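How to Load a Dish Rack With Mugs

Posted 22 July 2021 in Kitchen Basics

You would think mugs needed no instructions. I thought so too, and then I moved into a flat-share above the old Brillden bakery, where there was one small wire rack, a household that drank coffee the way other people breathe, and a steady supply of mugs left standing upright with a spoonful of gray water in the bottom. What follows is the method I arrived at. It takes about as long as doing it badly.

What you need

A wire rack with a rim and some kind of divider along the bottom. Mine is an Ondis, bought secondhand, and it has outlived two kettles. A dish towel. Clean mugs, by which I mean clean, including the ring under the handle where the tea goes to retire.

Step 1. Empty the rack first

Yes, all of it. Putting wet mugs in among dry ones gives you a rack full of wet mugs. If the dry ones have nowhere to go, you own too many mugs, and that is a different tutorial.

Step 2. Shake each mug over the sink

One firm flick, opening down. Hold it by the body if the handle is soapy. I learned this on a Lirkance mug I was fond of.

Step 3. Start with the corners

Corners hold a mug on two sides, so give them to the heavy or awkward ones. Turn the mug upside down and let one side of the mouth rest on a divider wire, so that it leans a little. A mug set dead flat traps its own steam and will still be damp at dinner. The lean lets air in underneath. You want a slight tilt, like someone listening politely at a party.

Step 4. Fill the back row, then the front

Work along the back while you can still reach it. People who start at the front spend the rest of the job passing wet mugs over dry-ish ones and wondering where the drips come from.

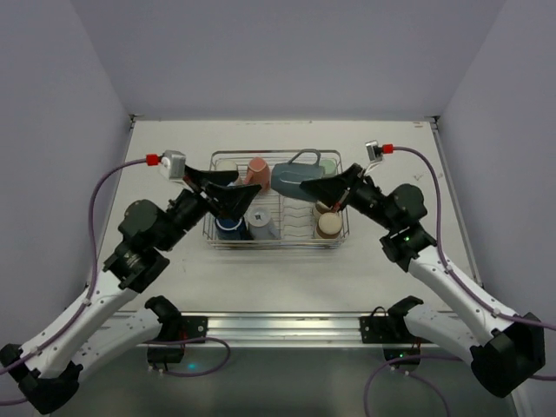
Leave a gap somewhere in the front row until the end. It gives your hand somewhere to go when a mug in the back decides to roll over, and one of them will.

Step 5. Sort out the handles

Handles are the whole difficulty. Two of them side by side will lock together, and you will lift one mug and get both, briefly. Point each handle into open space, up if need be. A handle sticking up looks untidy and does no harm at all.

Step 6. Know when to stop

A rack this size takes a decent family of mugs in a single layer. It will also take a second layer, in the sense that a roof will take a piano. Dry the extras with the towel and put them away.

Step 7. Wait, then check the bottoms

Most mugs have a shallow dip in the base, which is now facing the ceiling and holding a small pond. Wipe it before you turn the mug over, or the pond goes down your sleeve. In my kitchen 50 minutes is enough in summer. By October I give up and use the towel.

A note on trays: the Khunthong drip tray I bought to go underneath is very good at collecting water. Please remember to pour it out. I remembered after 6 days.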